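Hi Odette,

Progress report for the Carnegie flat, as promised, and sorry it's a bit of a ramble. You asked for "a page, nothing fancy" so I'm taking you at your word!

**Where we're up to**

The bedroom and the kitchen are finished, bar one cupboard door that still won't sit straight. The front room is the one I've been putting off, and it's where most of August went. As you know, the idea was to set the place up so the people coming through the Bralten program have somewhere that feels lived in while they practise the everyday jobs (putting things away, finding the keys, wiping down, all that). A bare room is no good for it. We tried that at Mutance Street and everyone just stood about.

So the long black console stays against the back wall, and I've stopped fighting the clutter on top of it. Tissues, the little gold trophy, the biscuit jar with the red lid, tape. I did have a go at a tidy version with everything in the drawers, and it looked like a dentist's waiting room.

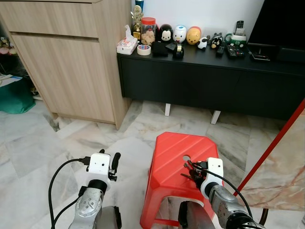 The red stool was my other win. I'd budgeted for a proper side table and the plastic stool does the same work for a fraction of the money – you can sit on it, put your keys on it, or shove it in a corner when you need the floor. I'd like a second one if you're happy with that, maybe in another colour so people can be asked for one or the other.

**Money**

We've spent $226 on the front room so far, all of it on small stuff. The Zarkora voucher is still untouched and I'd like to hang on to it for a lamp, as the overhead light is pretty harsh on those pale tiles. Receipts are in the folder, except the one from the hardware shop, which I'm chasing.

**Still to do**

- a rug, or at least a mat (the tiles are lovely to mop but noisy)
- labels inside the console drawers
- a hook or a bowl for keys, jury's out
- that cupboard door

I reckon the lot will take up to 10 days once the rug turns up. First group is 8 people over two mornings, and I'd much rather have the room settled before they come than be moving furniture around them.

Could you let me know about the stool and the lamp when you get a minute? I can pick both up in one trip.

07/10/2019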